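Section 4 of the Mellix countertop water filter guide. Read section 3 (Unpacking) before you start. Keep the guide near the sink for the first few weeks.

## 4. First set-up and flushing

The filter has to be flushed before anyone drinks from it. New cartridges shed a little fine carbon dust, and the first water through will look grey. The dust is harmless but it tastes unpleasant.

You will need:

- the tank, lid and tap from the main box
- one cartridge, still sealed
- a washing-up bowl or large jug
- a clean cloth
- two cups for the taste check in 4.3 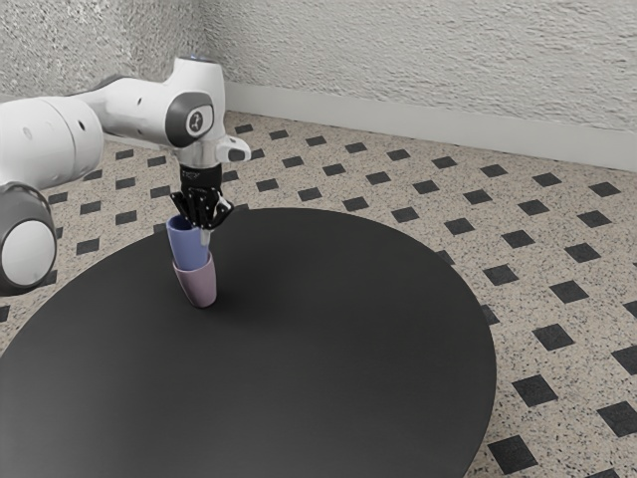
**4.1 FITTING THE TAP**

1. Wash the tank and lid in warm water with a little washing-up liquid. Rinse until no suds are left.
2. Push one rubber washer onto the threaded end of the tap, flat side towards the tap body.
3. Pass the thread through the hole in the front of the tank from the outside.
4. Fit the second washer inside the tank, then the plastic nut. Tighten by hand.
5. Turn the tap to the closed position (lever up).
6. Pour in enough water to cover the nut and leave the tank to stand. Wipe round the tap with a dry finger. If you feel water, empty the tank, tighten the nut a quarter turn and try again.

**Caution:** Do not use pliers or a spanner on the nut. An overtightened nut can split the tank wall, and the guarantee does not cover this.

**Note:** Tanks sold before March have a metal nut. The steps are the same, but the metal nut needs the thin fibre washer from the spares bag as well.

**4.2 FLUSHING THE CARTRIDGE**

1. Take the cartridge out of its wrapper and stand it upright in a bowl of cold water until bubbles stop rising from it.
2. Screw the cartridge into the base of the upper chamber. It should turn easily. If it sticks, unscrew it and start the thread again.
3. Lower the upper chamber into the tank and fill it with cold tap water to the line.
4. Let all the water pass through, then open the tap and drain it into the bowl.
5. Repeat steps 3 and 4 until you have flushed the cartridge 3 times.

The drained water can go on house plants or down the sink. Do not put it in a kettle.

**Caution:** Use cold water only. Hot water damages the cartridge, and the damage cannot be seen from outside.

The first fill is always the slowest. If water is still standing in the upper chamber after an hour, lift the chamber out, tap the cartridge gently against your palm to free any trapped air, and put it back. Homes in hard water areas such as Sustham may find that later fills slow down too; see section 6 for descaling.

**4.3 TASTE CHECK**

1. Fill one cup from the filter and one from the kitchen tap.
2. Leave both to reach room temperature.
3. Taste the filtered water first.
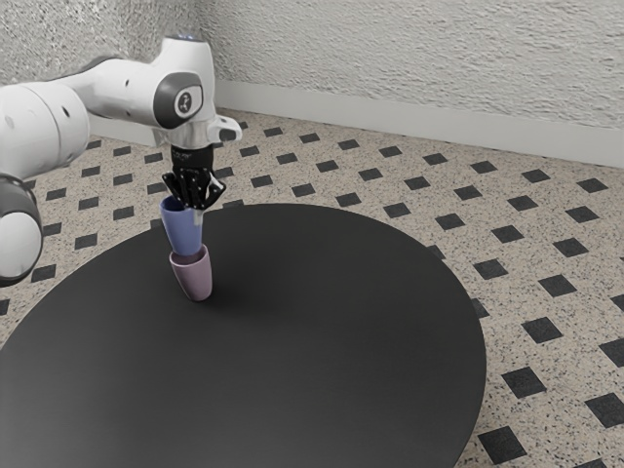
Filtered water should have little or no chlorine taste. If it tastes dusty, flush once more and repeat the check. If it tastes of plastic, wash the tank again and leave it open to the air overnight before refilling.

**4.4 SETTING THE COUNTER**

The counter in the lid records litres used. Press and hold the reset button until the display shows 0. Each cartridge lasts for 1,328 litres, after which the display flashes. At 73 litres before the limit a small bar appears in the corner, to give you time to order a new one.

**Note:** The counter does not know when you have changed the cartridge. Reset it by hand each time.

**4.5 IF SOMETHING IS MISSING**

Check the space under the cardboard tray first, where the washers often end up. Spare parts are supplied by Sarkisen in the UK and by Pavliuk elsewhere. Quote the number on the underside of the tank, and say whether your nut is plastic or metal.

Set-up guide, revised September 2, 2024. Text by Solomiia Dovhaniuk.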